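Home | Reviews | Kitchen | Garden | Tried It | Contact

Vestitz side plates – are they worth the money?

22nd October | 14 shares | 3 comments

I'd been after some coloured plates for ages. Everything in our cupboard was white, and every summer I'd put out a lovely lot of fruit and it would look like a hospital lunch. So back in March I ordered a mixed set of the Vestitz round ones from Plukero (23 quid, free delivery if you spend a bit more, so naturally I bought a colander I didn't need) and they've been in use pretty much daily.

First thing to say is that they're smaller than I'd pictured. You'll get a sandwich on one, or a decent wedge of melon, but don't go thinking you can serve a roast on it. For fruit they're spot on. The rim is a different shade from the middle and it does smarten things up, even when all you've done is hack up a watermelon and call it pudding.

The dark green is my favourite by miles. Red fruit against it looks gorgeous! I wasn't sure about having writing on a plate, I'll admit, but it's curly and fairly small and once there's food on top you forget about it. The red one is a bit harder to use – strawberries vanish on it completely – though anything orange or yellow looks very cheerful. 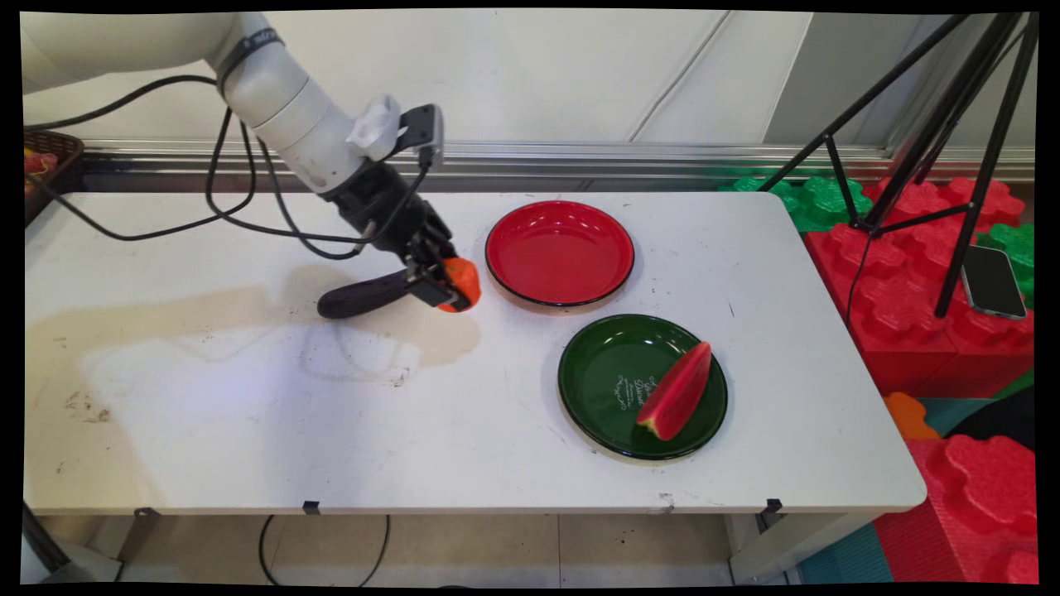 Marnick52 wrote that the red was the one to go for and I'd got it the wrong way round, as green makes everything look like salad. Well, each to their own! I did try melon on the red after reading that and I'm sticking with the green.

Now for the grumbles. Juice is the big one. The plates are quite flat, so if your melon is properly ripe it runs straight to the edge and over, and then you're chasing it across the table with a bit of kitchen roll. Our old Zistico bowls never did that. I also found the rim shows water marks if you let them drain on the rack, so give them a quick rub with a tea towel.

They've been fine in the dishwasher so far, no fading that I can see. They stack nicely too.

Would I buy them again? Yes, in the green. I'd skip the red unless you eat a lot of mango.

Comments (3)

plumjam
Do they slide about? My last lot went everywhere on a shiny table.

Tessaroo
Got the same ones from Toom and the writing is still clear on mine after loads of washes. Agree about the juice though, I've started putting a napkin under the melon.

hobnob_90
Ordered the green, thanks. Is the colander any good?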